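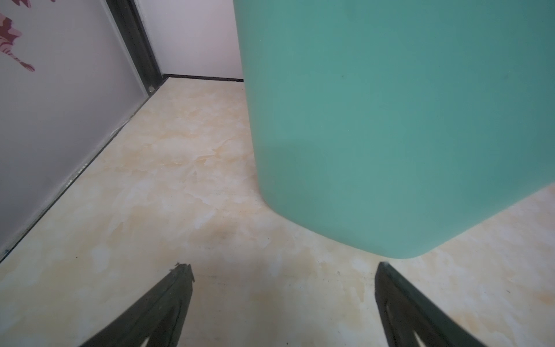
The Lapointe Robotics Club meets at the Amville community school, and this year we're teaching our arm to handle everyday stuff around the building. Members drive it by hand first, then train it on their own runs. Big smooth things are the fun challenge! A teal plastic container with rounded corners gives two black fingers very little to grab, so expect to spend your first evenings on approach angles.

Do I need experience?
No. Half the group had never written a line of code before July. If you can use a game controller, you can drive on day one.

How old do I have to be?
Eighth grade and up. Younger brothers and sisters are welcome at the open evening, and they usually end up with the controller anyway.

What will I be doing?
You join a team of 4 and pick a task. Everybody drives, everybody labels runs, and everybody gets a turn fixing things — fingertips wear out, screws wander off, cables get pulled. We love that part too.

How many runs have you recorded?
We have 3,860 on the club drive, and the Jadier team added over half of them. New members can train on all of it.

Why do you keep the failed runs?
We learn so much from them! Tag yours "miss" and write a short note on what you were trying to do. Please don't delete anyone else's.

Is there a competition?
Yes, the Lanarau Student Challenge. We're sending 2 teams, and each gets 8 minutes on the floor. The tasks stay secret until that morning, which makes practice wonderfully chaotic.

How do I sign up?
Fill in the form at the school office by 1st August, or ask for Niilo Sjöberg in the workshop. Bring closed shoes and a laptop if you have one — we have a few to lend.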